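Moved the shop's books off Bravmont this week. The renewal went from 500 to 605 a year, and I use two features.

Invoices exported fine. Receipts didn't — 63 of them had to go in by hand.

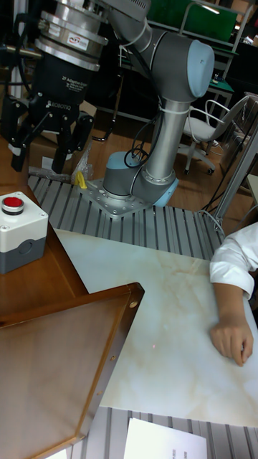 Can you bring over old bank rules? Only by retyping them in Skomuvero.

Sales tax took the longest. The rates carry over but the filing dates don't, so check those first.

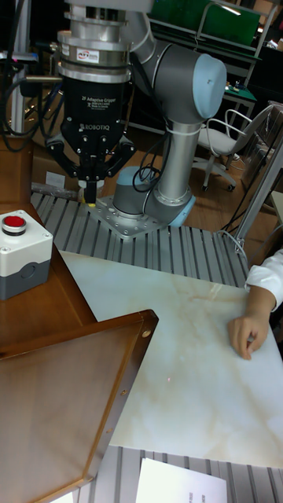

Then I closed out February again to compare. Totals matched except for one Lahtinen refund, entered twice. Fixed now.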